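Plultari Alumni Records Extract

Data card, revised 2024-10-24
Maintainer: Zahira Pattinasarany, Advancement Services
Technical contact: Ott Avotiņš

Summary

The extract holds contact preferences, degree records and event attendance for former students of Plultari College. It is produced from the Stinier records system every night and is used by the alumni office, the reunion planning group and the student mentoring scheme. It does not hold gift amounts, bank details or medical information. Requests for giving data go to Kelly Caldeira and are handled under a separate agreement.

Who is in it

A person is included if they completed at least one full term of study, whether or not they took a degree. Former exchange students are included where the home institution has agreed. Honorary graduates are not included, and neither are current staff unless they also studied here. People who have asked for no contact stay in the extract with the contact fields blank and the flag no_contact set to Y. Do not delete these rows from local copies. If they are removed, the next merge treats the person as new and the request is lost.

Files

people.csv — one row per person, keyed on alum_id
degrees.csv — one row per award; a person may have none
events.csv — one row per person per event attended
prefs.csv — one row per person per mailing type
lookup_class.csv — class year to reunion group

All files are UTF-8, comma separated, with a header row. Dates are year, month, day with hyphens. Names keep their accents. A spreadsheet that opens the file with the wrong encoding will damage them, and a damaged file must not be loaded back into Stinier.

Main fields

alum_id: fixed for life and never reused. It is not the old student number.
name_pref: the name the person wants on letters and badges. Use this one.
name_at_study: the name on the college register at the time. Used for matching only.
class_year: the year the person expects to be grouped with, which may differ from the year of the award. Former students can change it on request.
email_status: A (accepted), B (bounced), U (untested).
country: free text before the El Ouafi import, coded afterwards. Both forms still occur.
mentor_ok: Y if the person has agreed to be approached by current students. Blank means not asked.

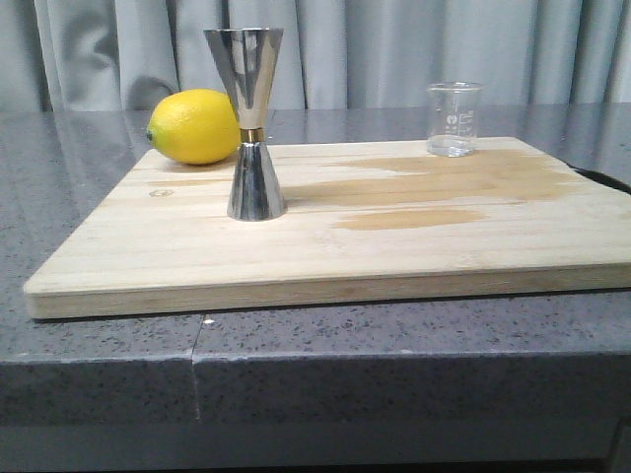

Event attendance is less reliable than the other tables. Before the move to Stinier, reunion sign-in was done on paper and typed up later, and guests were sometimes entered under the record of the person who brought them. A check of 100 attendance rows by Sherif Shawky found four that belonged to a guest. These four have been corrected, but the rest of the paper-era rows have not been reviewed. Treat event counts for those years as a guide only.

Known problems

The El Ouafi import left 171 people with two records each. They are listed in duplicates.txt and are being merged by hand. Until that is finished, remove duplicates on name_at_study and date of birth before any postal mailing.

Class years for part-time students were filled in automatically from the final award. Some of these students would rather be grouped with the year they started, and the field is changed as they write in.

Chapel choir and sports club membership is not recorded as a field. It appears in the notes column for some people and should not be used for selection.

Loading

Fusta reads the files directly. Place all five in the same folder and run:

fusta load alumni --from ./extract --check

The check option reports missing keys and unknown class years without writing anything. Run it again without --check once the report is clean. A load that stops part way can be repeated safely — rows are matched on alum_id and overwritten.

Access and retention

Access is given per person, by written request to the maintainer. Local copies must be deleted after 30 days. Files may not be sent by email, and volunteers organising class reunions receive a printed or exported list for their own year only, without dates of birth.

Changes

July release: added mentor_ok; dropped fax number; lookup_class.csv now covers summer-term leavers.
This release: prefs.csv split out of people.csv. Scripts that read mail_1 to mail_6 from people.csv will fail and need changing. Ultan Ó Conaill has a converted version of the reunion badge script.

Corrections

Send errors in a single record to the records desk with the alum_id and the field name. Errors that affect a whole file go to the technical contact.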